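3.2 Wall color and how long people think they waited

25 September 2018
By Þórarinn Eyvindsson

I got into this question because I hate waiting rooms, and I suspect the paint is partly to blame (my dentist's is mustard). So for this part of the study I asked people to sit in a room for 7 minutes, no phone, no clock, and then guess how long it had been.
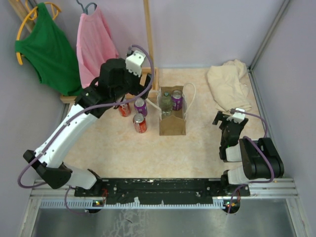 Figure 4. Pale lavender walls with a beige, lightly marbled surface.

3.3 What the guesses looked like

We had 60 people, split between lavender and plain white. The lavender group guessed shorter, which made me very happy for one afternoon! Then I noticed that most of them had come in after lunch, and sleepy people are bad at this. I reran the numbers with only the 40 morning visitors and the gap shrank a lot. I still think there's something in it, but I wouldn't repaint a clinic over it yet.

Related items
Chair spacing at the Mokton clinic
Background music and patience: the Arango survey
Notes on the Prudero lighting trial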